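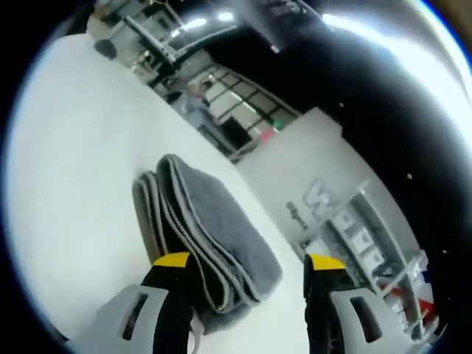

Abb. 1: Graues Handtuch, gefaltet, mit hellerer Einfassung

Projektbericht "Furtună" - ein Koop-Spiel für zwei Personen an einer Tastatur
Team: Marisol Huanca, Sunil Mollah, Folasade Ogunleye
Betreuung: Anatole Hoarau
Abgabe: 30. August 2018

1. Ausgangsidee
Wir wollten ein Spiel bauen, bei dem zwei Leute nebeneinander sitzen und sich gegenseitig anschreien dürfen. Furtună heißt auf Rumänisch Sturm, und genau darum geht es: Ein kleines Frachtschiff gerät in schlechtes Wetter, eine Person steuert, die andere verschiebt die Ladung, damit das Schiff nicht kippt. Online-Modus war nie geplant. Am ersten Prototyp (graue Kisten, blaues Rechteck, kein Ton) saßen wir schon viel länger als nötig, weil das Spielen so einen Spaß gemacht hat!

2. Technik
Als Grundlage diente Tormont, das 2D-Gerüst aus der Übung im Wintersemester. Die Kollisionsabfrage haben wir übernommen, die Physik der Ladung ist neu. Sunil hat dafür drei Varianten geschrieben. Die erste war physikalisch sauber und unspielbar, denn jede Kiste rutschte bei der kleinsten Welle über Bord. In der dritten haften Kisten bis zu einem Neigungswinkel von 11 Grad und rutschen erst danach - das fühlt sich beim Spielen viel richtiger an, als es ist.
Die Wellen kommen aus einer Überlagerung von zwei Sinuskurven mit einem Zufallsanteil. Der Startwert wird gespeichert, so dass man einen verlorenen Sturm noch einmal fahren kann. Das war Folasades Einfall und ist inzwischen unsere Lieblingsfunktion.

3. Level
Fertig geworden sind 8 Level. Der Hafen von Neltham ist die Einführung, hier gibt es keinen Wind und man lernt nur Greifen, Schieben und Ablegen. Ab Level vier kommt flüssige Ladung dazu. Die Fässer haben uns im November fast zwei Wochen gekostet, weil sie sich gegenseitig durch die Bordwand drückten. Der Fehler lag am Ende in einer vertauschten Reihenfolge beim Aktualisieren.

4. Spieltests
Getestet wurde im Seminarraum mit Kommilitonen aus dem Jahrgang. Insgesamt haben wir 286 Durchläufe protokolliert. Der beste Punktestand liegt bei 2313 und gehört Chiamaka Edet, die am Steuer kein einziges Mal vom Bildschirm aufgesehen hat. Level sechs war deutlich zu schwer, dort brachen viele Paare ab. Wir haben die Pause zwischen zwei großen Wellen verlängert und danach lief es wesentlich besser.
Überrascht hat uns, wie oft die Paare freiwillig die Rollen tauschen. Einen Knopf dafür gab es zuerst gar nicht, die Leute haben einfach die Stühle gerückt. Jetzt liegt der Tausch auf der Tabulatortaste.

5. Offene Punkte
Die Musik fehlt in den letzten beiden Leveln. Auf den alten Rechnern im Raum Diker ruckelt der Regen, vermutlich wegen der vielen halbtransparenten Partikel. Gamepads werden erkannt, die Tastenbelegung lässt sich aber noch nicht ändern. Marisol arbeitet an einem Leveleditor, mit dem sich Ladung und Wellen frei einstellen lassen, und der macht jetzt schon fast so viel Freude wie das Spiel.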